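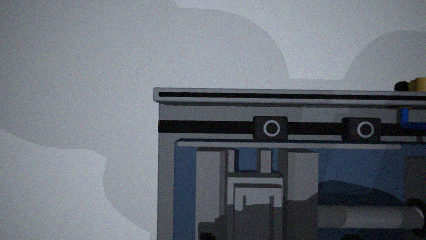

*Rounded shadows on a pale grey wall, with a large grey machine standing in front.*

## Light at work: an interview with Seon-mi Ki

22 January 2026

Seon-mi Ki joined the Modham Institute for Workplace Health as Head of Indoor Environment in September. Her first task was a review of lighting in small workshops and offices across Grevport, where many employers occupy buildings put up for other purposes. The Institute's bulletin spoke to her shortly before the review went to members.

Asked what had prompted the work, Ms Ki referred to the enquiries received by the advice line. "People rarely telephone us to complain about lighting," she said. "They telephone about headaches, or tiredness in the afternoon, or a colleague who has asked to move desks. The lighting comes up later in the call."

The review drew on 194 completed questionnaires and on visits to nine sites. Members of staff were asked where they sat or stood for most of the day, whether they could adjust the lights nearest to them, and when the fittings had last been cleaned. The last question produced the largest number of blank answers. "A lamp may be in perfect order and still give poor light through a dirty cover," Ms Ki said. "Cleaning should be written into the maintenance plan with a date against it."

She was cautious about recommending brighter lamps as a general remedy. At one of the sites, a bookbinder's premises in the Preda quarter, the owner had installed stronger ceiling lights the previous winter. Staff found that their own hands and shoulders threw darker shadows over the benches, and several had brought in reading lamps from home. The firm has since moved two of its ceiling fittings to the side of the main bench.

"The position of a light matters a great deal, and it is often settled by whoever fits the ceiling," Ms Ki said. "I would ask employers to sit in the chair, at the time of day when the work is done, and look."

On daylight, the review advises that desks be placed side-on to windows where the room allows it. Ms Ki accepted that this would not be possible everywhere. Some tenants of the Bravik building have no outside windows on the lower floor, and for them the Institute suggests a break area upstairs and pale, matt wall finishes. Gloss paint is discouraged on account of glare.

The review contains seven recommendations. Ms Ki was asked which of them an employer with a limited budget should take up first.

"Give people a switch," she replied. "In a good many of the rooms we visited, one switch by the door controlled everything. Dividing the circuit is a modest job for an electrician, and staff notice the difference."

Members may obtain printed copies of the review from the Institute's office in Grevport. A further round of site visits is planned, and employers wishing to take part should write to the Indoor Environment section, stating the size of the premises and the usual hours of work.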